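Inicio > Charlas > Orden doméstico > Notas del ponente

Compartido 494 veces · 5 comentarios

La tabla y el caos: notas para la charla de julio
Wiremu Hinds

(Esperar a que se sienten los del fondo. Siempre hay uno que busca enchufe.)

Buenas tardes. Vengo a hablar de piezas pequeñas, que es una manera elegante de decir que vengo a hablar de lo que se pisa descalzo a las tres de la mañana.

Dato para arrancar: en la ludoteca Treloar hicimos inventario el año pasado y salieron 2,912 bloques. Dejar la cifra en el aire. Si alguien se ríe, añadir que el inventario lo hice yo, a mano, en una silla pensada para una persona de cuatro años.

Primera parte. Las cajas. Teníamos 55 cajas con etiqueta. La etiqueta decía «cubos» y dentro había de todo, incluida media galleta. Yo defendí las etiquetas durante años, con una fe que no he puesto en casi nada más. Mereana Prendergast me propuso quitarlas un mes para ver qué pasaba. No pasó nada. (Pausa. Beber agua.)

Segunda parte. Ordenar por color o por forma. Aquí la sala se divide siempre, y con más rencor del esperable. Los de color suelen tener la estantería de libros en degradado; no señalarlos. Los de forma dicen que los cilindros ruedan y los cubos no, y que eso debería zanjar el asunto. Tienen razón y son insoportables. Contar lo del armario Skeltden: cinco baldas, un color por balda, precioso, y al abrir la puerta los cilindros salían a saludar.

Tercera parte, la que me importa. La superficie. Llevamos media vida comprando recipientes y casi nada pensando en dónde se juega. Una tabla de madera clara, plana, con su borde, y encima unos pocos bloques. Pocos. El resto, guardado. Cuando todo vive sobre la tabla se ve de un vistazo lo que hay, y recoger consiste en vaciar una tabla, tarea al alcance incluso de un ponente.
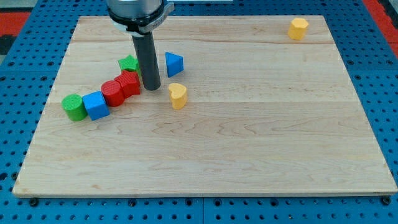 Lo de la fila merece un minuto. Si le das a alguien un puñado de cubos y cilindros, tarde o temprano los pone en fila, y la fila se tuerce. Los adultos la enderezan con el dedo, disimulando. En los talleres de Jikusix lo he visto hacer a gente con corbata. Mi consejo es dejarla torcida. También vale un cilindro tumbado: si no se ha ido al suelo, está guardado.

Otra cosa, la textura. Los bloques rugosos se agarran mejor que los lisos y guardan más pelusa. Cepillo de dientes viejo, agua templada, paciencia. No preguntar en la sala quién lo hace; la respuesta es triste.

Cierre: repartir la hoja con medidas de la tabla. Si preguntan por las cajas Dristetti, decir que son muy bonitas y pasar a la siguiente pregunta.

Comentarios

lola_m: Soy de color y tengo los libros en degradado. Me he sentido señalada igualmente.

Teo: ¿La hoja con las medidas se puede descargar? En mi turno se acabaron.

Mereana Prendergast: Sí pasó algo el mes sin etiquetas. Apareció la otra media galleta.

marisa55: Lo del cepillo funciona, pero el mío no era viejo y en casa hubo conversación.

Joaquín: Equipo forma. Los cilindros ruedan, señores.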